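We use cookies to remember your settings. Accept | Manage preferences

Filed under: Bench Notes / Product Liability

May 7, 2023

Solen fan heater, cord entry failures. Continuing from the previous entry. Present: self, Nusrat Siddiqui. Tomoyo Koyama in for the second half.

Position as it stands. Claimant's case is that the flexible cord failed inside the rear entry bush in ordinary use and that the bush was too hard for the job. Defendant (Brollance, as importer) says the cord was pulled sideways repeatedly and the heater was carried by it. Both sides accept that conductors broke within the bush. The argument is over how the strands came to break, and whether that makes the heater defective under section 3 of the 1987 Act, which asks what safety persons generally are entitled to expect. We are not asked for a view on the legal test and must keep off it in the report. Ottavio's last draft strayed into it twice.

Exhibit heater remains sealed. Not opened today. Nothing destructive on it until both sides have signed the inspection protocol, and Marchetti have still not returned their copy. Mirko Mazza to chase.

Test pieces: eight exemplar cord and bush assemblies, same part number as the exhibit, bought by Marchetti and delivered in the maker's bags. Bags photographed and numbered on receipt. Bag four had a split along one side. Contents looked undamaged but I have noted it, as the other side will ask.

Flexing set-up as agreed in the protocol: bush clamped in the oscillating arm, weight on the free end of the cord, rated current through the conductors, cut-out on loss of continuity. Run to 2,000 cycles or to cut-out, whichever comes first. Interrupt every 200 cycles to inspect the sheath at the entry.
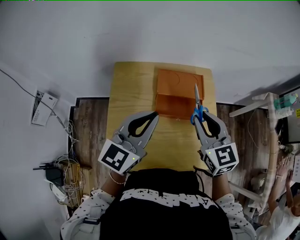
Scissors in the right-hand gripper, orange tray beyond.

Results so far. Pieces one to four all completed 2,000 without cut-out. Piece five cut out at 1,415. Six, seven and eight still to run.

On piece five. Checked the cut-out was real before touching anything: meter across each conductor in turn, live open circuit, neutral and earth intact. Wiggled the cord near the bush and the live came back for a moment, then went again. So the break is at the entry or very near it. No scorching on the outside of the sheath. Left in its clamp, photographed from both sides, then tagged.

I do not want anyone slicing the bush off this one yet. X-ray first, in two planes, then section. If we section first and the strand ends move, we lose the only thing that separates fatigue from tension. Fatigue ends should be flat across with little necking. Overload ends should be drawn down. A mixture is quite possible and would need saying plainly in the report, even though it suits neither party.

Caution about reading too much into it. One cut-out is one cut-out. It does not tell us the bush is too hard, and four clean runs do not tell us it is soft enough. Nusrat wants hardness readings on all the bushes before the section work, including the ones that passed. Agreed. Readings at three points on each, same operator throughout.

Also checked bag number against run number for piece five. Correct. It was not the one from the split bag.

Temperature log for the session had a gap of a few minutes when the logger was moved to the other socket. Gap falls in the run for piece three. I have left it showing in the record and written the reason beside it.
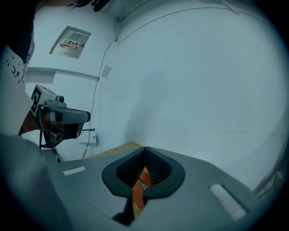

Bush geometry needs a better description in the draft. Cosimo Sala, for the defendant, calls the exhibit bush 'flared' in his letter, and we should not adopt his word without measuring. On the exemplars the bore is close to parallel for most of its length, with a small radius at the mouth. A real flare spreads the bend over a length of cord, and a small radius concentrates it. If the report needs a plain comparison for a lay reader, the black notch in the photo will do: it comes to a point at the bottom and opens upward and outward like a funnel, with a thick rounded rim. The exemplar bores have nothing like that amount of opening. Need casts of the mouths in silicone, then radius from the shadowgraph. Quote the figures and leave 'flared' to Sala.

Tomoyo raised the carrying point. The flexing test swings the cord with a fixed weight and says nothing about someone lifting the heater by it. She suggests a separate pull series on fresh assemblies, straight and at right angles. I think she is right but it is outside the protocol as drafted. It goes to both sides as a proposed addition, with costs, or we don't do it at all. If we run it privately for Marchetti we will have to disclose it in any case, and it will look worse.

Storage: piece five in the locked cabinet, top shelf. Pieces one to four on the shelf below, still tagged with run numbers. Key signed back in to the Kirkdale office.

Documents outstanding:
- Solen's drawing for the bush, with revision history. The copy we hold has no revision letter.
- Returns data for the model up to September. Brollance say it is being compiled.
- Supplier's compound sheet, if there is one.

Next: run six, seven and eight with the same weight and the same clamp. Don't swap the clamp jaws between runs - if they need replacing, stop and write it down. Hardness readings after that. X-ray slot for piece five is Mirko's to book.

Draft joint statement not to be circulated until the X-ray plates are back.

2 comments | 0 shares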